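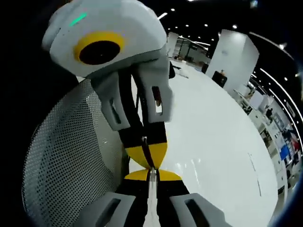
What is an open-plan office?

An open-plan office is a workplace in which most of the staff share one large room, with desks, meeting tables and walkways laid out on a single floor and few or no full-height walls between them.

Open-plan office

The open-plan office is the usual form of office interior in newer commercial buildings. Its defining feature is the absence of something, namely walls, and much of its furniture exists to put some of them back. The term covers everything from a room of ten desks to a floor holding several hundred. Landscaped office, team space and activity-based workplace are related terms, used mainly by people who sell them.

Origins

Large shared workrooms are older than the name. Clerks' halls and drawing offices placed staff in rows facing the same way, usually under the eye of a supervisor who had an office with a door. Later layouts turned the rows about, added plants, and took away the supervisor's door as well, although in many firms it has since crept back in glass.

Columns

A wide floor needs something to hold up the one above it. Square columns, plastered and painted white, are common in the middle of the room, where they fix the position of the walkways for the life of the building. Tenants have tried most things with them: notices, coat hooks, mirrors, a fire extinguisher. Low cabinets and boxes collect at the foot of a column in the way that leaves collect at a kerb.

Desks

Desks are generally placed in rows, often along the outer walls, and divided by low partitions. The partition hides papers and the lower part of a neighbour's face. It does very little for sound, a point on which manufacturers' brochures tend to be brief.

The Osman Building in Vokow, often cited in local accounts of the type, opened with 334 desks on 3 floors. The original plan allowed for 17 more, which were given up to make room for photocopiers. The photocopiers have gone and the desks have not come back.

The shared table

Most open floors keep at least one large table away from the desk rows. It serves for meetings, unpacking parcels, trying out equipment, eating birthday cake and laying out any object too big or awkward for a desk. White tops are popular with architects. A glossy one will return a fair copy of the ceiling lights to anyone sitting at it, and will show a scuff from across the room.

The oval top is a compromise. A rectangular table has a head, and people notice who sits there. A round one has no head but wastes floor. The oval seats nearly as many as the rectangle and leaves the question of rank slightly blurred, so that it can be settled by who arrives first.

Many tops have a slot or grommet for cables. In theory this lets leads pass neatly down to a floor socket. In practice the lead is always a little short, and the slot fills with crumbs and the caps of pens. The Ekidard company's Stultano table, a regular sight in Vokow offices, was sold with a lid for the slot. Surviving lids are scarce. 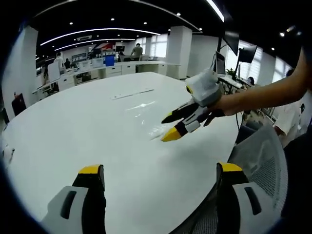
Ceiling and lighting

Older open-plan floors had suspended ceilings of pale tiles. A later fashion paints the whole overhead area black, on the principle that ducts and pipes will then go unremarked. Round downlights are commonly recessed into it, and long strips, straight or curved, give a more even light and a sense that money has been spent. Curved strips cost more than straight ones and light the same desks.

Switching is the weak point. Lights are grouped in zones drawn up before the furniture arrived, and one switch may serve half a row of desks and a corridor.

Seating

Office chairs with perforated or mesh backs are widespread, being light and cool to sit against. Chairs migrate. A chair adjusted with care on one side of the floor will be found at the shared table by mid-afternoon, lowered as far as it will go.

See also

Cubicle
Hot desk
Meeting room
Suspended ceiling

Page last revised 24 June 2023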